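Section 6. Folding trousers and other garments

Read this section after you have finished the calibration in Section 5. It is written for the two-arm Prestameck folding cell with the Jotwood control software, and for persons who will set it to work for the first time. If you come from a sewing workshop or a laundry and have no experience with robots, please do not skip the notes. They contain most of what we learned at the Arkivby test site.

6.1 What you can expect from the cell

Many customers ask us if the machine can already do the laundry. The answer in this edition is: a part of it. The cell can take one garment which lies on the table, make it flat, fold it and move it to the side. It cannot yet be trusted to take garments out of a full pile, to turn a sleeve the right way out, or to close buttons. A practised person folds a pair of trousers in a few seconds. The cell needs much longer, and sometimes it must begin again.

In the May trial we gave the cell 1386 garments. It folded 919 of them without any help. For the others, an operator had to put a hand to the cloth at least once. Towels and T-shirts gave the best results. Trousers gave the worst, and for this reason we use trousers as the exercise in this section. If your cell can manage trousers, the towels will give you little trouble.

6.2 Preparing the table

1. Press PAUSE on the control panel and wait until both arms have stopped.

2. Wipe the table with a dry cloth. Small threads and dust make the cloth slide differently.

3. Remove everything from the work table which is not the garment. Tape, bottles and tissues may stay on a side table outside the reach of the arms.

4. Place the waiting clothes on the side table at the left. They need not be folded, but no sleeve or leg should hang down to the floor.

5. Check that cables cannot fall on the clothes when the arms move. A gripper does not know the difference between a cable and a thin strap.

Caution: Never reach over the work table while the status lamp is green. The arms may begin a movement with no warning sound.

Note: Strong daylight from a window can disturb the recognition of pale garments on a white table. Close the blind, or begin with dark or grey ones.

6.3 Teaching the first fold

1. Lay one pair of trousers on the table, near the left arm, with the legs pointing to the right. Do not smooth it. The cell must learn to begin from cloth as people leave it.

2. Step back behind the yellow line and release PAUSE.

3. In Jotwood, choose GARMENT, then TROUSERS, then GUIDED MODE.

4. Let the left gripper close on the near end of the garment. Confirm with OK only if you see that the cloth is between the fingers. When the gripper holds only one layer of a double waistband, choose RETRY.

5. Choose LIFT, LOW. The left end should rise a little from the table and the rest should stay lying.
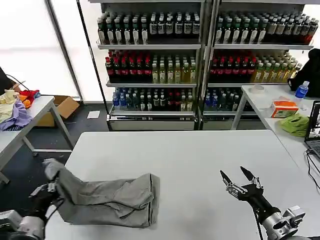
6. Move the right arm over the other end with the arrow keys. Keep the fingers open until they are close to the table, and lower the arm in small steps. If the points press on the table top, the arm will stop and show the message CONTACT. Raise it one step and continue.

7. Close the right gripper and choose STRETCH. Both arms now pull gently away from each other.

8. Choose LAY DOWN, then FOLD LENGTHWISE, then FOLD ACROSS.

9. When the result is acceptable, save it with KEEP. When it is not, choose DISCARD. Please be strict here. A bad fold which has been kept will be repeated by the machine with great patience.

We recommend to save 454 good folds before you change to automatic mode. This takes several working days. The memory has place for 3000 folds, so you can teach other garments afterwards without deleting the first ones.

Caution: Do not use STRETCH with knitted garments. The pulling force is set for woven cloth and can damage a jumper.

6.4 When the fold fails

The gripper closes but holds nothing. The cloth lies too flat. Push it together a little with your hand (after PAUSE) and try again.

The two legs are twisted. The software cannot see a twist under the cloth. Turn the garment over by hand and begin again at step 4.

The trousers slide from the table. The first grip was too near the middle. Choose a point closer to the end.

The cell repeats the same movement more than three times. Press PAUSE and take the garment away. Waiting longer does not help.

6.5 Can one operator leave the cell alone?

Not in this edition. One operator may look after two cells, and at the Garrido workshop this works well for towels. For mixed clothing we ask that the operator stays within sight of the table. Sorting, emptying pockets and checking for stains remain hand work, and you should plan the hours for them as before.

For cleaning of the gripper fingers, continue with Section 7.

Edition of 25 October 2019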